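Walls With Something to Say

I grew up in a house where every wall was the color of oatmeal, and I suspect that's why I've never been able to leave a plain surface alone. So when Nataša Dimitriou invited me up to her studio in Tredgate one Sunday in March, with a promise of coffee and more pattern than I could reasonably take in, I was out the door before I had found both gloves.

Nataša prints wall panels. She started 17 years ago with wallpaper, like most people in her line, and drifted over to panels after she moved apartments three times in a row and got tired of leaving her best work behind for the next tenant (who, in one case, painted over it the same week). A panel comes down and goes with you. It can line a pantry, a reading corner, the back of a bookcase, or any small boxed-in spot that would otherwise be a bit gloomy.

Her favorite sort of pattern, and mine too by the end of the afternoon, mixes hard shapes with soft ones. Blue rectangles do the steady work. Over and among them go leaves, drawn only as white outlines, and then circles in a warm orangey tan that keep the blue from turning chilly. It sounds like a lot when you write it down, and I'll admit I had my doubts on the stairs.
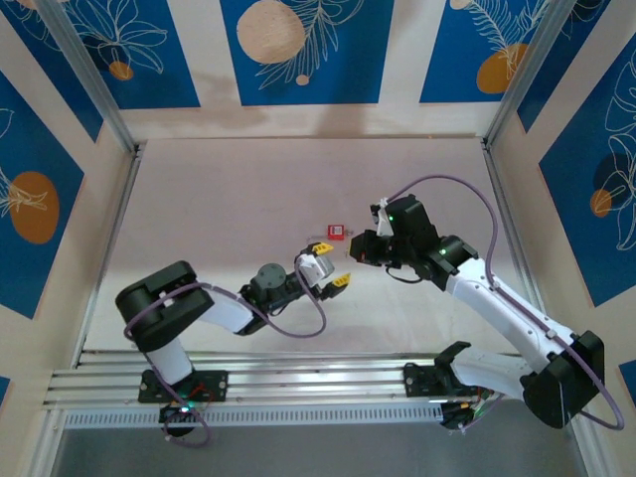

"People worry that a busy pattern will make a small space feel smaller," Nataša told me, pouring a second cup I hadn't asked for but very much wanted. "I tell them to go busier and keep the floor quiet." She likes a pale floor best, something between pink and beige, and she gets quite stern with customers who want to put a patterned rug on top of it.

Her business partner, Murray Chan, is the one who handles the fitting, and he has opinions about corners. He'd much sooner see a simple metal post standing in the corner than two panels forced to meet edge to edge, and he spent a good long while showing me how a leaf that almost lines up bothers the eye far more than one that doesn't try. I have since gone home and looked at my own hallway paper, and I wish I hadn't.

They keep 200 old samples in flat drawers, some of them from the Girard range that Nataša drew in her first year and now pretends to be embarrassed by. I loved those! There was one with pears on it that I would have carried home under my coat. She also swears by living with a sample for 5 days before ordering, propped up where you'll pass it with your arms full of laundry, at breakfast and again after dark.

I took home two, both with leaves. They're leaning against the oatmeal-colored wall in my mother's kitchen as I write, and she has moved them closer to the window twice.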